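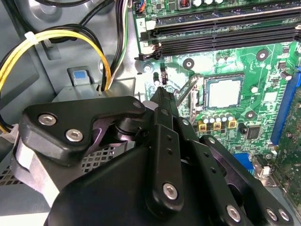 Desktop computer drop-off: frequently asked questions

Where do I take an old desktop?
Bring it to the Cullemis depot on Ikbridge Road. Drive in through the second gate and park beside the green shed. The Sernari site takes phones and batteries only.

Is there a charge?
Households can drop off two desktops a visit at no cost. Businesses need an account before they come in.

Do I have to remove the hard drive?
No, but you're welcome to. Drives left in the case are wiped or shredded at Cullemis. If you want a certificate for a shredded drive, ask at the counter when you hand the computer over. We can't issue one afterwards.

Can I get a file back after I've dropped a computer off?
No. Copy anything you want to keep before you leave home.

Do you take monitors, keyboards and cables?
Yes to all of these. Cracked flat screens should be taped up or put in a box. Printer cartridges go in the bin by the door, not in the printer.

What happens to computers that are still usable?
They are tested, fitted with a blank drive and sold through the depot shop. Memory and power supplies from the rest are kept as spares. Bare boards are sorted by grade and sent on for metal recovery.

How much are the refurbished ones?
Prices start at $34 for a tower without a screen. There is no delivery.

Can someone collect from my home?
Kerbside pick-up stopped in April. Residents who can't get to the depot can ring the office to talk about other options.

Last updated 2024-07-19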